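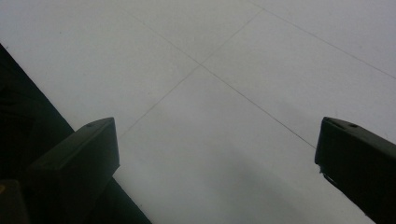

Foot balm, Trumalero series, continued. Entry of Sep 12, 2023, kept by Zubaida Bajwa for the formulation bench at Trenanov. The purpose of the session was to decide whether the revised balm can go forward to the home-use panel, or whether the wax blend must be adjusted again. The old complaint from the May panel remains the main one: the balm softens the heel well but stays on the sole too long, and the wearer leaves marks when walking barefoot. The barefoot check is to be made on pale gray tile with a smooth, matte finish, where the thin grout lines are darker than the tile and give a convenient edge for noting where a print falls. Results on carpet are not to be entered under the same heading.

Batches on the bench

Batch A is the May formula, remade from fresh stock as the reference. Batch B has the same oils with part of the beeswax replaced by the rice bran wax from Skurneron. Batch C is Batch B with the urea raised and the shea butter lowered to make room for it. All were poured into the usual tins and left to rest overnight with the lids on.

Kamran Sial did the weighing and I read the sheet back to him. One correction was made: the shea for Batch C had been written on the line for Batch B. The tins themselves were labeled properly and the correction is initialed on the sheet.

Appearance and feel

Batch A is the familiar yellow, slightly grainy when rubbed between finger and thumb. The grain goes away with warmth but is noticeable on first touch, and I believe it comes from slow cooling of the shea. Please see the earlier discussion with Frøydis Blomqvist about stirring down to a lower temperature before the pour. We did not follow her suggestion for Batch A, in order to keep it true to the May version.

Batch B is paler, with a firm, even surface. It picks up on the finger with light pressure and spreads without dragging. Slight dullness at the rim of one tin, probably from a draft while it set.

Batch C is softer than expected. The surface took a dent from the spatula and did not recover. There is also a faint sharpness to the smell that the others do not have. Kamran Sial did not find it unpleasant. I did, a little. Haris Yousafzai was asked to smell the tins without being told which was which and picked out Batch C at once, describing it as "like a clean barn." His wording is entered here as given.

Application

Each batch was applied to clean, dry heels, a level scoop from the small spoon to each foot, rubbed in with the palm until no white film remained. The wearer then sat for 15 minutes with feet raised and uncovered. Socks were not used at this stage. The leaflet will recommend them for night use, but they hide exactly the fault we are looking for.

Batch A: still greasy at the end of the sitting period. The wearer left clear prints from heel and ball of the foot. Consistent with May.

Batch B: dry to the touch on the heel, a little tacky in the arch. Heel print faint, no print from the ball of the foot. The wearer reported that the skin felt "covered" but not slippery.

Batch C: absorbed well at the heel and felt the softest of the set by the next morning, according to the wearer's note. However, it left a print nearly as plain as Batch A, and the wearer mentioned a mild sting near a small crack at the edge of the heel. The sting passed without treatment. Batch C was wiped off that foot and will not be applied to cracked skin again until the urea level has been reviewed.

Safety note for all staff: no one is to walk on the hard floor with Batch A or Batch C on the sole until the sitting period is over, and then only with a hand on the rail. The floor is to be washed with dish soap and warm water after each wearer, rinsed, and dried with a towel before the next one steps on it. A quick wipe leaves a film, which would spoil the next reading and could cause a fall.

Nail edges and cuticles

Outside the plan, but worth keeping. Shahzad Bhutto used the remains of the Batch B tin on his toenails and the skin beside them after trimming, and found that the rough skin at the corner of the big toe lay flat the next day. He files straight across and does not cut into the corners, so the result should not be read as a remedy for ingrown nails, and no such claim may appear on any label or card. Polish was also tried over nails treated the evening before. It did not hold and lifted at the tip. Anyone who wants to use the balm and then polish should clean the nail plate with remover first. I would like one sentence to that effect in the leaflet.

Scent

The peppermint from Mészáros was tested in a spare portion of Batch B at 2 strengths. The weaker one is hardly noticeable after rubbing in. The stronger one gives a cool feeling that lasts, and Frøydis Blomqvist considers it suitable for summer sandals. I am concerned about wearers who apply the balm after shaving their legs and do not wash their hands in between. The panel will receive the unscented balm. Scent can be decided later and should not hold up the rest of the work.

Storage

Tins of each batch have been placed in the warm cabinet and in the refrigerator and will be opened in 3 weeks. Look for graininess, beads of oil on the surface, and any change in smell. Kamran Sial will keep the cabinet log. The cabinet door does not close fully unless it is lifted slightly by the handle, and the last log shows a cool night that was almost certainly due to this.

Decisions

Batch B goes forward to the home-use panel. Batch A is kept as reference only. Batch C is set aside, not discarded, as the softening effect was real and may be useful in a thicker night cream to be worn under socks.

The panel will use Batch B every evening for 6 days and then stop, and each member will write down how the heels feel on waking, whether the bed linen was marked, and whether shoes felt slippery in the morning. The question sheet used in May asked whether the product was "nice," and the answers could not be used. Haris Yousafzai is to redraft it in plain terms and pass it to me before printing.

Still open: whether the tackiness in the arch comes from the wax or from too generous a scoop. Repeat with half the amount before the tins go out. Also need a new lot of the small spoons, as the present ones have been borrowed for the hand scrub and come back gritty.

Z. Bajwa. Read and agreed, K. Sial.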